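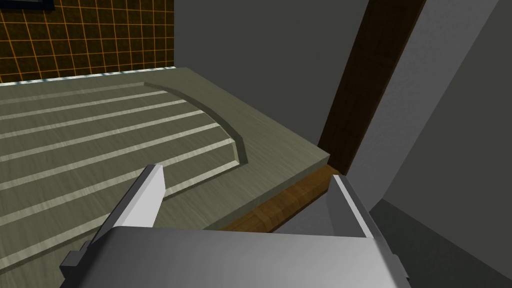 Session 2 – Your first gripper build

Hi all, welcome back! Bring your own servo and a metre of cable this week (I've got spares in the Fontes box, but they go fast).

We're in the shared workshop at Collach, and Aarne Vuorinen will be on the bench saws, so ask him before you cut.

Set the finger travel to 90 degrees in software first, then bolt on the linkage – I did it backwards in October and stripped a gear. Keep motor power at 50 per cent until both fingers close evenly.

Door code is 3135. Wiring notes are due next session.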